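We use cookies to remember your settings. Accept | Manage

Toledo travel notice – anyone crossing this week?

moreo_line
The county posted a new health notice on Monday. If you come into Toledo from the Moreo side, you now need a negative test not older than 2 days. I drive this road for work. Does somebody know if the Nondonden bridge is included? The notice says "all main entrances" and gives no list.

quietharbor
It is included. My sister crossed at 7 in the morning and they asked for the paper. The line was short.

tallpine20
I think the rule is too much. We had 20 cases in the whole district and they close it like it was 300. My shop in Verness lives from people who come over the bridge.

quietharbor
It was 20 two weeks ago. The number on the clinic door is 172 now. Please look at it before you write that it is nothing.

tallpine20
172 is the total from the start of July, not the people sick today. It is written under the number in small letters. I am not against tests, I am against closing the bridge at night when there is no traffic anyway.

moreo_line
Is it closed at night? I did not see this in the notice.

verness_reader
Yes, from 10 in the evening until 5. It is on the second page, many people miss it. English is not my first language, so I read everything twice, and I called the office to be sure. The lady told me that workers with a letter from the employer can pass also at night, but the letter must have a stamp. A printed email is not accepted.
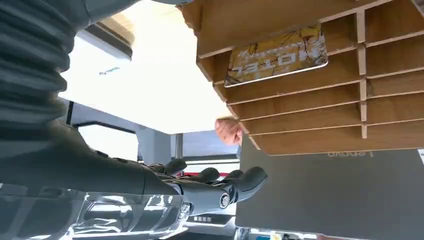 The test is a separate matter. With the letter you still need it, and the 2 days are counted from the hour when the sample was taken. My result came late, so I had less than one day left to use it. The Verness clinic opens at 8 – go before that and wait outside.

tallpine20
A stamp! My employer is me. Do I stamp my own letter?

verness_reader
I asked this too, for my husband. They want a copy of the business license in place of the letter.

quietharbor
At the bridge they did not ask my sister for any letter, but it was daytime.

moreo_line
Thank you all. I will go for the test tomorrow and ask my boss for the stamp. If they change the hours, please write it in this thread.

14 comments · 6 shares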